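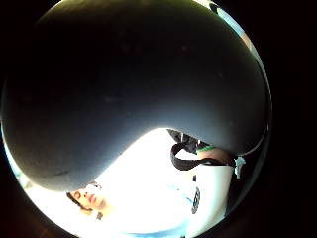
*Figure 8.1. Wrist view, with a strap hanging beside the forearm.*

# 8 Recording a Grip

The Brulbridge build pairs a Mason glove with a hand-held gripper. This chapter covers
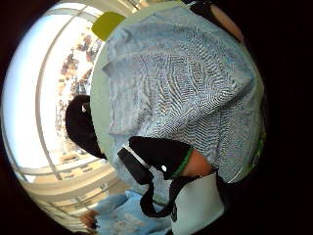
mounting, cable routing and the first test log. Keep the cable slack at the wrist -- a tight run pulls the mount out of line.
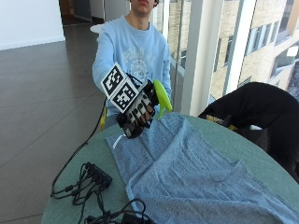 *Figure 8.2. Sensor glove with marker cube, holding a green spray head.*

Each log holds 2000 samples. Check that two cube faces stay in view.
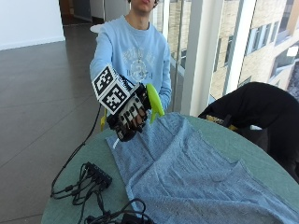
*Figure 8.3. Glove and cube above the towel.*

Section 8.1 starts with the mount.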